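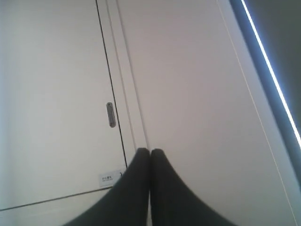

How do you stop a built-in cupboard turning into a dumping ground again a month after you've sorted it?

Give everything in it a container, and when a container is full something has to leave before anything else goes in. Keep the floor of the cupboard clear too, as that's where the piles start.

Posted by Skamatero

Thanks for reading, I should give a bit more background! I've got a run of white built-ins along one wall and I emptied the lot in April. Two charity trips, one tip trip, and for a few weeks it was lovely. Now I open the doors and it's scarves, chargers, tape, half a packet of picture hooks, all sliding about on the shelves together. I'm wondering whether baskets would help or whether I'd just be hiding the mess in something prettier. Also, do woven ones snag on things? I've got knitwear in there. My budget is 50 pounds for the whole cupboard so I can't go mad.

Firndale
2 people found this helpful

Baskets, yes, but buy them last! I did it the wrong way round and came home with a big stack that didn't fit my shelves (they were too deep by a whisker and the doors wouldn't shut — I could have cried). So sort first, put your groups of things on the bed, and then measure the shelf from the back wall to the inside of the closed door. Write it on your phone. My widest shelf is 679 mm across, and I still have that number in my notes years later because I kept forgetting it in the shop.

I like a round braided one for scarves and gloves, the sort that's wider at the top, because you can see what's in it without pulling everything out. You do lose a bit of space in the corners of the shelf with round ones, so if you're really tight for room go square.

On snagging, run your hand round the rim before you buy. If it catches your skin it'll catch a jumper. You can snip the odd loose end with nail scissors, or sew in a lining from an old pillowcase, which took me one evening and is a bit wonky but does the job.

The other thing I do is stand mine on a shallow plastic tray. It slides out more easily and catches all the little crumbs of fibre that natural baskets shed.
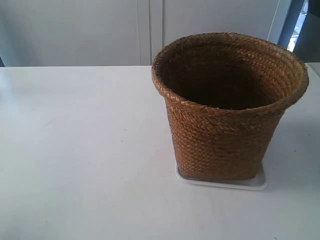 Braided basket on its white tray, ready to fill.

I'd start with one basket and live with it for a fortnight. Chargers and hooks want something smaller with a lid, or they'll sink to the bottom and you'll never see them again.

Tovport

Shoeboxes. Free. Write on the end in marker pen and you've still got your 50 quid.

Evangelista
2 people found this helpful

Agree with Firndale about measuring, but I'd keep knitwear out of baskets altogether and just fold it on the shelf. Mine came out with creases in all sorts of odd places. Baskets are great for the bitty stuff though. And label the shelf edge as well as the basket — my lot put things back much better when the empty gap has a name on it!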